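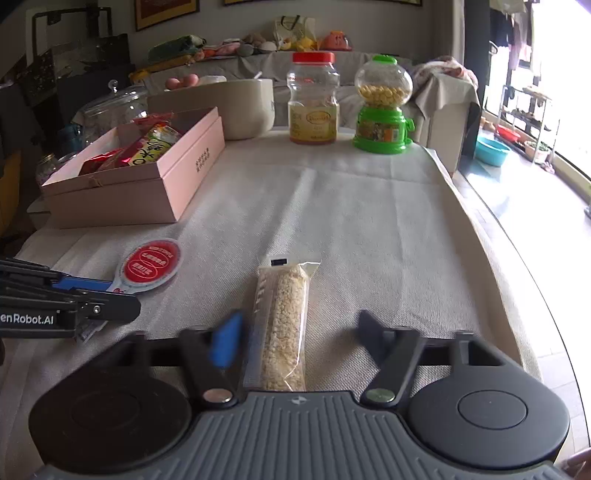

Yaryna Hnatiuk asked, before the demonstration was even over, why anyone should be impressed by a machine packing snacks when a child can do it. Keep her question in mind for the whole handout. The usual reply from the hosts was that packing is harder than it looks, and that may be so, but it doesn't tell you how well their machine does it.

Notes on the Holero visit, 5/5/19

What we were told. Holero said its packing routine had been run 226 times. When Chia-hao Ko asked how many runs went wrong, we got a general answer about steady progress. Write down both the figure and the answer. A count of attempts is not a success rate.

Why the goods matter. A rice cracker bar in a clear plastic wrapper is an awkward thing to pick up. Where should two fingers close: on the block, or on the sealed end? Squeeze too hard and you may have crumbs. A demonstration with wooden cubes would have skipped all this, so some credit is due there.

What to doubt:
- Who chose the starting position of each item, and was it ever changed?
- One tidy gift box on a tablecloth is a long way from a packing line.
- Was a person steering the fingers? Ask this first. Half the group forgot.
- "Works in homes" was on the slide. Whose homes, and how many?

Mieke Dijkstra thinks I am too hard on them. She points out that a soft fingertip and a hard one suit different jobs, and that trying them side by side is sensible engineering. Fine, but I would like to see the comparison written up.

Exercise, due in June. Design a fair test with 100 trials and 2 kinds of package. Say what counts as a failure before you start. Maximum 10 points.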